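Clokstead bench book
July, morning entry, started a little after seven with the first coffee

Picking up where I left off with the hide glue, and I apologize in advance to whoever reads this after me, as I have a lot to say about glue and the kettle is still warming up.

The second batch from Undero came in a plain paper sack and it looks much nicer than the first. Paler, smaller grains, hardly any dust at the bottom. I soaked it overnight in cold water, same jar as always, and by this morning it had swelled up into that lovely wobbly mass that looks like applesauce that gave up. I poured off the spare water (there was a good bit of it, so I will start with less next time) and set the jar in the water bath.

I am holding the bath at 62 C. I know the old pot used to run hotter than that, and I know some of you liked it that way because it brushed out so thin, but I went back through last winter's pages and every joint we had to redo came out of a week when the pot had been creeping up. Hot glue that has been cooked too long smells different, sort of sour and brothy, and it stays weak no matter how nicely the joint was cut. So, 62, and please leave the dial alone even if it feels slow. If it's too thick, add a spoonful of warm water and stir, and give it a minute before you decide it needs another.

Test pieces: maple to maple, long grain, faces planed fresh. I mixed two jars. The first was 460 grams all told, glue and water together, and it was far too much for one day's work, so half of it is in the fridge now with a lid on. The second jar was the little one, just enough for the chair rungs. I meant to put some salt in the little jar to slow the gelling and then forgot, so both jars are plain and there is no comparison to make yet. Sorry about that. I had it written on my hand and everything! 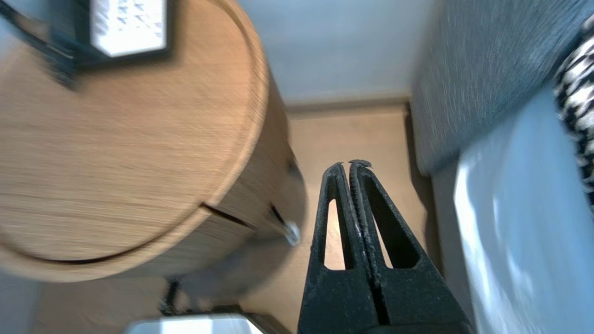 What I did notice is how much the room matters. With the side door open I had maybe enough time to get the brush back in the jar before the glue skinned over on the wood, and with the door shut and the parts sitting near the heater first I could slide the pieces around, line them up, change my mind, and still get a good wet squeeze-out along the edge. I used to think of warming the parts as a fussy extra step. I am coming around to it being most of the job. Even a few minutes under the lamp made the maple pleasant to work with, and the rubbed joints grabbed the way they are supposed to, with that sudden little stop under your hands. I do love that stop.

The Cifuentes chair is still waiting on its back legs. I cleaned the old glue out of the mortises with warm water and a stiff toothbrush, and it came away much easier than I feared, just brown syrup and a few crumbs. One tenon has been shaved down by some earlier repair and rattles in its hole. I would like to shim it with a bit of thin veneer, glued on and left to dry properly, then pared to fit. Please nobody fill it with sawdust and hope. The rungs can go in after that, dry fit first, all of them, before the glue comes anywhere near.

Erix sent the new brushes and I'm not in love with them. They shed. I picked hairs out of the first joint with tweezers for longer than I'd like to admit, and then washed the brush, combed it, and got the same thing all over again on the second. The old brush with the chewed handle is still the best one in the building, so it is hanging on its nail and I would be grateful if it stayed there.

To do when I am back at the bench:
salt in a small jar, measured this time
cut veneer for the loose tenon
break the test joints and write down where they let go, wood or glue line
order more of the Undero, same grade
top up the water bath before switching it on

Later, before lunch. Squeezed the first test joint gently in the vise just to see and it hasn't moved. It needs the full night though, so I put it back on the shelf and covered it with a cloth.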